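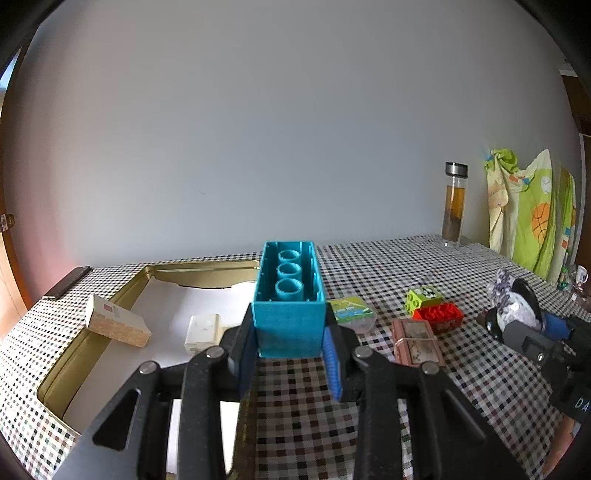 青緑のブロックとチェックのテーブルクロス。

ミニバスのオフィシャル(テーブル係)を初めてやる保護者向けに、覚えていることを書いておく。長くなるのでつなげていく。うちのチームはトロトゥナ(Trotuna)。地域によってやり方は違うはずなので、最終的には自分の連盟の資料を見てほしい。

オフィシャルの仕事は、スコアシートを書く人、その補助、試合時計、ショットクロックに分かれる。小学生の試合だと保護者か、前の試合を終えたチームの子が座る。うちの地区は保護者が座ることのほうが多い。

最初に頼まれるのはだいたい試合時計。ボタンが少ないから簡単だと言われる。ただ、押し忘れると体育館の全員に分かるので、緊張するのは時計のほうだと思う。自分はスコアのほうが気が楽だった。

時計の基本。笛が鳴ったら止める。笛が鳴って止まっている間は、顔を上げて審判を見ておく。再開のときは、スローインのボールにコート内の選手が触れた瞬間に動かす。投げた瞬間に動かしてしまう人がとても多い。自分も最初の試合はずっとそれをやっていた。

フリースローの最後の1本が外れたときは、誰かがボールに触れてから動かす。入ったときは、次のスローインを待つ。ここで迷って手が止まるので、事前に口に出して確認しておくといい。

時計係は試合を見てはいけない、とよく言われる。自分の子が出ているとどうしても目で追ってしまう。自分は審判の手だけ見ることにした。手を上げたら止める、下ろしたら動かす。これでかなり減った。

タイムアウトの時間も時計係が計ることが多い。体育館の機械に専用のボタンがない場合は、キッチンタイマーを持っていく。音が大きすぎるものは隣のコートに迷惑なので、家で一度鳴らしてみたほうがいい。

次にスコアシート。試合前に書くことが多いので、早めに席に着く。大会名、会場、チーム名、選手名、背番号、コーチ名。選手名はメンバー表から写す。漢字を見慣れない苗字のときは、その場で読み方も聞いておく。

うちの地区はカタカナとアルファベットの名前の子も多い。自分は表のとおりに写して、欄に入らないときは相手のコーチにどこまで書くか聞いている。勝手に縮めない。

これは相手チームのラヴィエ(Lovier)のコーチ、Khải Phanさんに教わった。「名前が間違っていると、子どもは家に帰ってから言うんですよ」とのこと。シートの写しを記念に撮って帰る家庭もあるので、読める字で書く。

試合が始まったら、得点を入れた選手の番号を、通し得点の欄に書いていく。書いたら声に出す。「白、7番」のように。隣の補助の人が同じことを繰り返す。黙って書いていると、どこでずれたか後から分からない。

得点板をめくる係の人とも、得点のたびに目を合わせる。合わなかったら、次にボールが止まったときに主審を呼ぶ。プレー中に立ち上がって叫んではいけない。分かっていても立ちたくなる。

ファウルは、審判が番号を手で示してくれる。片手ずつ出す数字の読み方が慣れないと難しい。聞き取れなかったら、もう一度お願いしますと言っていい。嫌な顔をする審判に会ったことはない。

個人のファウルの数が上限に近づいたら、補助の人と二人で確認しておく。退場になる子はたいてい泣く。記録の間違いで退場させるのがいちばん避けたいことなので、ここだけは時間をかけてもらっていい。

チームファウルも忘れやすい。個人の欄に書いたところで安心して、チームの欄に印をつけ忘れる。自分は「個人、チーム」と小声で言いながら両方書く。隣の人には最初に断っておく。

ミニバスで独特なのは出場のルール。なるべく多くの子を出すための決まりがあり、どのピリオドに誰が出たかを記録する。一般の試合のシートに慣れている人ほど、この欄を飛ばしてしまう。

ピリオドが始まる前に、コートに立った子の番号を全部読み上げて欄に印をつける。間に合わなければ主審に少し待ってもらう。始まってから思い出して書くのは無理だった。

決まりの細かいところは年度で変わることがある。去年の知識で座らないほうがいい。うちではKhoa Kimさんが毎年、変わったところだけを紙一枚にして配ってくれている。本当に助かっている。

ペンの色について。ピリオドごとに色を替える。赤と、黒か青。どちらがどのピリオドかは連盟の手引きに載っている。色を替え忘れて書き続けた場合は、自分で直さずに主審に言う。

消せるペンは使わない。熱で消えるタイプは、夏の体育館の車の中に置いておくと字が薄くなることがある。普通のボールペンを2本ずつ持っていくのが無難。

ここから持ち物の話。自分の袋に入れているもの。ボールペン赤と黒、定規、クリップボード、付箋、キッチンタイマー、老眼鏡、膝掛け、飴。膝掛けは冬だけ。

定規はピリオドの終わりに線を引くのに使う。手書きの線でも問題ないけれど、最後に主審がサインするシートなので、きれいなほうが気分がいい。

飲み物はテーブルの上に置かない。倒すとシートが終わる。床の、椅子の脚より後ろに置く。これはどの会場でも言われる。

費用のこともよく聞かれるので書く。うちのチームは子どもひとりにつき3420円を年度の初めに集めている。中身はシート代、笛、タイマーの電池、審判のお弁当代の補助。遠征の交通費は別。

スコアシートは複写式なので意外と高い。練習試合ではコピーした紙を使っている。公式戦用のものを練習で使ってしまって、当日足りなくなったことがあった。それ以来、袋を分けている。

お釣りの用意が大変なので、集金は封筒でお願いしている。100円玉ばかりで持ってきてくれる家もある。それはそれで構わない。

当番の決め方について。今のトロトゥナは子どもが34人いて、家庭の事情もいろいろ。最初は学年順に割り当てていたが、下の子が小さい家や夜勤の家から無理だという声が続いた。

今は、やれる係に丸をつけてもらう紙を回している。時計ならできる、荷物運びならできる、午前だけなら座れる、など。座れない家があっても理由は聞かないことにした。

この紙を作ったのはOanh Dươngさん。ベトナム語と日本語とやさしい日本語の三通りで書いてある。オフィシャルという言葉がまず通じないので、「テーブルで記録をする人」と書いてあるのがよかった。

それまで丸がひとつもつかなかった家から、時計の欄に丸が来た。やりたくなかったわけではなく、何のことか分からなかったそうだ。案内の書き方は見直す価値があると思う。

練習の機会も作っている。平日の練習の最後にやる紅白戦で、テーブルを出して実際に書いてもらう。間違えても誰も困らないので、初めての人はここで座るのがいい。

子どもにもやらせる。怪我で見学している子が隣で読み上げをしてくれることがある。大人より聞き取りが早い。審判の合図もよく覚えている。

6年生はほとんどの子が自分で書ける。中学に行くと自分たちでオフィシャルをやることになるので、今のうちに覚えておくと楽らしい。卒業した子が顔を出したときにそう言っていた。

審判との関わり方。試合前に必ず挨拶に行く。初めてです、と言っておくと、合図をゆっくりめに出してくれる。言わずに座って失敗するより、ずっといい。

Mi-kyung Cheonさんという審判の方は、試合前にテーブルまで来て、タイムアウトと交代の合図を一緒に練習してくれる。ブザーを鳴らすタイミングもそこで教わった。ボールが止まって時計も止まっているとき。それ以外は押さない。

交代の申し出は選手本人が来る。小学生なので、何も言わずに横に立っていることがある。気づいてあげてほしい。「交代?」と聞くとうなずく。

タイムアウトはコーチが来る。遠くから手でTを作るだけのコーチもいるが、見落とすと揉めるので、テーブルまで来てくださいと試合前にお願いしておく。

応援について。テーブルに座っている間は応援しない。拍手もしない。自分の子がシュートを決めても、番号を書いて声に出すだけ。これは慣れるまでつらい。

逆に、テーブルに座っていると応援席の声がよく聞こえる。審判への文句は全部聞こえている。自分も前は言っていたほうなので、座るようになってから言わなくなった。

抗議を受けたときの対応。ベンチから点が違うと言われたら、自分で答えずに「主審に確認します」と言う。言い返さない、シートをその場で見せない。次に止まったところで主審を呼ぶ。

自分が間違っていたことも何度かある。得点を相手側に書いていた。主審が落ち着いて直してくれて、試合はそのまま続いた。帰りに相手のコーチに謝りに行ったら、うちもやりますよと言われた。

試合後の流れ。最後の得点を丸で囲む、線を引く、合計を書く、補助と読み合わせ、サインをもらう。順番は手引きのとおりに。主審のサインが最後になる。サインのあとに書き足してはいけない。

写しは両チームに渡す。どの色の紙がどちらに行くかも決まっている。忘れて全部持ち帰ったことがあり、夜に相手チームまで届けに行った。

片付け。時計のコードは巻き方が会場ごとに違う。ハルケック(Harkeck)の体育館は箱の内側に巻き方の絵が貼ってあるので、そのとおりにする。違う巻き方をすると次の利用者が困る。

昼ごはんはテーブルの合間に食べるので、片手で食べられるものがいい。会場の近くのTrìnhという店のバインミーを頼むチームが多い。朝のうちに電話しておくと昼に取りに行ける。パクチー抜きもできる。

暑さのこと。6月の体育館はもう暑い。テーブルは動かないからと油断して、水を飲まない人がいる。ハーフタイムに必ず飲む。扇風機の風でシートがめくれるので、クリップは両端につける。

次の講習会は2026年6月24日、ハルケックの会議室。夜なので子連れでも大丈夫。筆記具だけ持ってきてください。ペアで書いてみて、最後に読み合わせをする。初めての人が優先。

返信で質問をもらったので追加。Q、視力が悪くて番号が見えない。これは補助の人に読んでもらえばいい。見える人が読み、書ける人が書く。うちもそうしている組がある。

もうひとつ、日本語の数字に自信がないという質問。番号は指でも伝えられる。Orla Ó Conaillさんは最初の一年、指と英語まじりで時計をやっていて、何も問題なかった。今はスコアも書いている。

スコアの書き方の細かい記号は、文字だけだと説明しにくいのでここでは書かない。手引きの記入例を印刷して、クリップボードの裏に挟んでおくのがいいと思う。自分は今も挟んでいる。

当番表の更新版は明日の練習のときに配ります。丸をつける紙をまだ出していない家は、同じときに持ってきてください。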